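4.2 Resignations and interim appointments

The second group of cases concerns clubs and district associations in which an elected chair left office before the end of a term. Under the model bylaws used by the Trandholm and Werkeck associations, a vacancy of this kind is filled by an interim board until the next general meeting. The bylaws do not say whether the departing chair may sit on that board. In the Werkeck files the question came up twice and was settled differently each time.

We coded each case by the reason stated in the letter of resignation, the time until a new election, and the number of scheduled matches postponed in that time. Letters were read independently by two coders (Ruggiero and Van Loon). Where the coders disagreed, a third reader (Brouwer) assigned the code. Cases in which no letter survived were kept in the sample and marked "reason unknown."
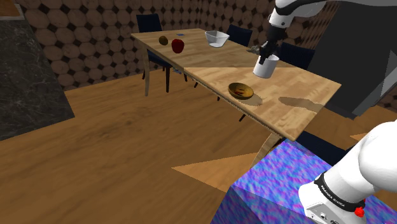
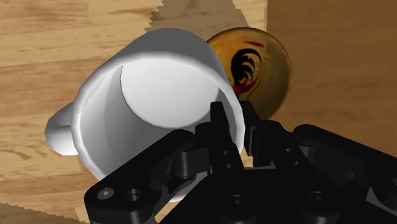
Figure 3. Simulated views with a white mug.

Postponed matches were concentrated in associations where the chair had also held the authority to appoint referees. At Grudow, referee lists could be issued only over the chair's signature, and the interim board did not obtain signing rights until 12 days after the vacancy was recorded. Trandholm had moved this task to a competition secretary before the period under study, and its fixture list was unchanged by the vacancy. Coppens and Groen report a similar pattern for youth leagues, although their measure counts abandoned matches as well as postponed ones.

The stated reason for leaving had little bearing on the length of the interim period. Chairs who cited health or work were replaced no faster than those who cited a dispute with the board. The notice required for a general meeting was a better predictor. Associations with a fixed notice period held elections close to the earliest date allowed, while those that left the date to the interim board tended to wait for the end of the season.

Two limits apply to these results. Minutes from the smaller clubs are incomplete, and a short vacancy filled at the next regular meeting may have left no record. Postponements caused by weather were removed using the match reports, but a report that gives no cause was treated as administrative. This rule probably overstates the effect at Grudow, where the reports are brief. Section 4.3 repeats the comparison with those matches left out.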